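**Ticket : pince tenue en main n° 2, dérive de l'écartement des doigts**
Ouvert le 2024-01-02 par l'atelier Brenov
Suivi technique : Arnel Ignacio
État : rouvert

**Symptôme signalé**

L'écartement renvoyé par la pince ne revient pas à la même valeur après une fermeture complète. On ferme à vide, on relâche, et la lecture affiche parfois 3 mm de trop. Pas à chaque fois, évidemment. Le défaut disparaît dès que quelqu'un regarde l'écran.

L'opérateur parle d'une « perte de calibration ». Je laisse le terme entre guillemets tant que personne ne m'a montré une calibration qui se perd toute seule. Le fichier de réglage n'a pas bougé depuis août, je l'ai comparé avec la copie d'archive.

**Ce que dit le fournisseur**

Réponse de Fomer, arrivée assez vite, il faut le reconnaître : mettre à jour le micrologiciel et refaire le zéro. C'est la même réponse que pour le ticket précédent, qui concernait un câble coupé. J'ai quand même appliqué la procédure, pour qu'on ne me la redemande pas :

- mise à jour installée, redémarrage complet ;
- zéro refait doigts fermés, puis doigts ouverts ;
- série de 900 cycles à vide sur le banc, sans charge.

Résultat : la dérive est toujours là au bout de la série. Un peu moins fréquente, peut-être, mais je ne signerais pas ça.

**Contrôle mécanique**

Le banc ne fait travailler la pince qu'à vide et bien droite, ce qui ne ressemble pas à grand-chose de réel. J'ai donc demandé un essai au poste cuisine, sur le panier à ustensiles, avec des manches de grosseurs différentes. Les patins bleus nervurés sont d'origine Fomer, même référence à gauche et à droite.
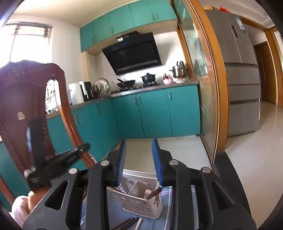 *Poste cuisine, pince au-dessus du panier à ustensiles, doigts écartés. Axes argentés visibles sur les biellettes.*

Sur la photo, rien ne saute aux yeux, et c'est bien le problème avec les photos : un jeu d'axe ne s'y voit pas. À la main, en revanche, le doigt droit bouge légèrement quand on le pousse de côté, et le gauche non. J'ai refait le test doigts fermés, puis à mi-course. Même constat.

Les baguettes posées devant le panier sont le cas le plus pénible. Prise fine, appui en bout de patin, effort de travers. S'il y a du jeu quelque part, c'est là qu'il devrait ressortir.

**Hypothèses, dans l'ordre où j'y crois**

1. Axe inférieur droit desserré ou bague usée. Colle avec le jeu latéral.
2. Patin droit mal assis sur son support. Possible, il a été changé par Galang et la fiche d'intervention ne mentionne aucun couple de serrage.
3. Capteur. Je n'y crois guère, la lecture est stable tant qu'on ne touche pas aux doigts.
4. Micrologiciel. Voir plus haut.

**Intervention**

Démontage du côté droit. La bague inférieure est marquée sur un côté, l'autre est propre. Remplacée par une bague du kit Dustdale, faute de pièce Fomer en stock. Axe nettoyé, frein-filet moyen, serrage à la clé dynamométrique selon la notice. Patin droit déposé et remonté, portée vérifiée au réglet.

Temps passé : presque 2 heures, dont une bonne partie à chercher la petite clé.

**Vérification**

12 fermetures complètes, lecture notée à chaque relâchement : retour à la valeur de départ chaque fois. Le jeu latéral du doigt droit n'est plus perceptible à la main.

L'opérateur a voulu fermer le ticket sur cette base. Refusé. La série à vide avait elle aussi bien commencé, et une douzaine de bons résultats sur un défaut intermittent ne prouve pas grand-chose.

**Commentaire ajouté par Brenov**

> La pince semble réparée, on peut la remettre en service normal ?

Réponse (A. Ignacio) : en service, oui. « Normal », non. Relevez l'écartement à chaque prise de poste, doigts fermés puis ouverts, dans le tableau partagé. Si la valeur bouge, ne refaites pas le zéro : ça efface la seule trace utile. Appelez-moi avant.

**Reste à faire**

- [ ] Commander la bague d'origine, les deux côtés tant qu'à faire
- [ ] Obtenir de Galang le couple appliqué au remontage du patin
- [ ] Renvoyer la bague marquée à Fomer, avec ce ticket
- [ ] Rejouer la série longue avec effort latéral
- [x] Marquer les têtes d'axe au vernis pour repérer un desserrage

Ticket maintenu ouvert jusqu'au retour de la série longue.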